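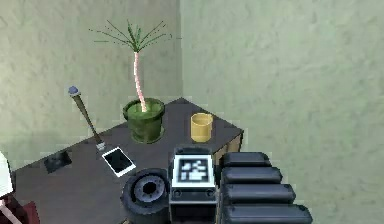 The spy mania of 1914 gets most of the attention, but the invasion scare of 1859 left more paper behind. I have spent two weeks on the minute book of a rifle corps raised that year in response to rumors of a French landing. The early entries concern drill and the price of cloth. Then come the letters. One correspondent reported lights at sea; another wanted a French dancing master watched. My notes were kept on pale green cards, close to the green of the walls behind the potted plant, and they have been sorted by date of receipt. Sorted that way, the letters bunch up after newspaper reports and thin out when the papers moved on.

Ewan Whitcombe thinks the corps secretary wrote 2 of the letters himself. The handwriting is similar, but I would want a longer sample. Amarachi Oyewole has a transcript of the second volume, and I will compare it in December.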